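Packing bench walk-through — Ornau site, April 2025
Form 3, comments at right of each item

Floor around bench clear — OK. One strap end on the ground, picked up.
Aisle to exit — OK
Knives in holder, blades in — OK, but holder screw loose again. Same as January.
Bench light — OK, bit dim at far end. Ask Zenen for the tube.
Tape gun guard — MISSING. Tagged, do not use till replaced.
Scale — OK, zeroes fine with 500 g weight. Sticker is hard to read.

Grid surface and cartons. Surface gets wiped at end of shift, no tape residue allowed, lines have to be readable for squaring up. Went over it by hand, no lifted edges. Cartons stay clear of the sheet corners so they dont peel them. 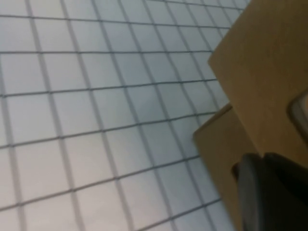

Item 7 — gridded surface, plain carton at right.

Carton stock — Kudotach pallet OK, wrap intact. Higuchi pallet leaning, restack before anyone pulls from it. Count on the sheet says 1,787, didnt recount.
Labels — plain cartons must be labeled before they leave the bench. Reminded both shifts.
Rack load sign — posted, 4,000 lb, readable
Fire extinguisher — OK, pin in, gauge green
First aid box — low on small bandaids, no eye wash. Reorder teh eye wash today.

Open items: tape gun guard, holder screw, Higuchi pallet, eye wash. Recheck guard first.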